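The Kitchen Shift
At Benotmont Community College, an evening robotics course spends its spring putting things on a shelf

2023-10-01

The syllabus for Robot Manipulation II is one page long, and most of it is a list of chores. Put away a dish. Open a drawer. Bring an item down from a shelf and set it on the counter. Students pick two chores in the first week and work on them until the end of May. The grade depends on how often the robot gets them right.

Gemechu Mekonnen has taught the course at Benotmont since it was added to the catalog. Before that he wrote control software for a packaging company, and he still talks about the class in terms of shifts and downtime. His students come in after work. Several repair equipment for a living, one drives a delivery route, and a few are finishing transfer credits and take the course for the lab requirement.

There were 13 of them last spring, working in teams in a second-floor computer lab with no robot in it. All of the work is done in simulation. The college pays for seats on a package called Mirner, and the teams share a kitchen model with cabinets, drawers, a microwave, a marble counter and a wooden shelf set into a tiled nook. Each team gets the same white arm and gripper. The model is loaded fresh at the start of each run, with the objects moved a little from where they were before.

The shelf gives the most trouble. It sits back in the nook above the counter, and anything placed there has to be reached from the front or the side without touching its neighbors. A team that called itself Vostus spent six weeks on one assignment, handling a small white lidded container next to a red mug.

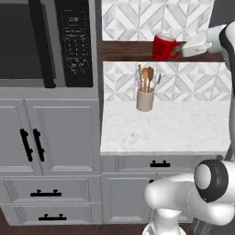
The rules for the shelf assignment changed twice during the term. At first a run counted if the container was within reach of its target spot and still upright. By April the mug also had to be where it started. That rule came from the students. One team had reached a high score with a motion that pushed the mug along the shelf on every run, and the other teams complained that nobody would accept that in a real kitchen. Mekonnen put the question to a vote and the rule passed.

Vostus fell to the bottom of the table the week the rule took effect. Their arm came in at an angle that worked well for the container and badly for anything beside it. They tried slowing the last part of the reach, which helped a little and made each run take longer. Then they went back and recorded new demonstrations, steering the arm by hand through the whole motion with a game controller. By the end they had 300 of them, saved in a shared folder and sorted by who had done the driving.

Sorting them that way showed that the students did not drive alike. Some brought the arm in high and lowered it. Others came in level with the shelf and kept the wrist still. When the team trained on all the recordings together, the arm would sometimes hesitate between the two approaches. Training on the level ones alone gave them a steadier result with less than half the data.

Most of the class time goes to this kind of checking. A team starts a batch of runs, waits, and then goes through the failures one at a time. The lab computers are old, and a full batch takes around 2 hours, so the second half of an evening is often spent reading logs from the first. Mekonnen asks for a written note on every failure, even the dull ones. He reads them on the bus.

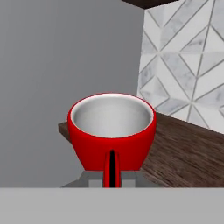 Rweyemamu, from the college's machining program, thinks the course should get a real arm before it gets another year of software, and has told the dean so. Students who have only worked in simulation, Rweyemamu argues, have never had to find a loose cable or wait for a part, and employers will ask about both.

Mekonnen agrees with some of that. He has priced a used arm and a safety cage and asked for them in next year's equipment request. He also points out that a single arm would mean one team working while the others wait, and that his students have only so many evenings. If the request goes through, he plans to keep the simulated kitchen for the first ten weeks and move to the hardware for the rest.

Vostus finished the term in second place. Two of its members have signed up to help in the lab this year, and the shelf assignment is still on the list.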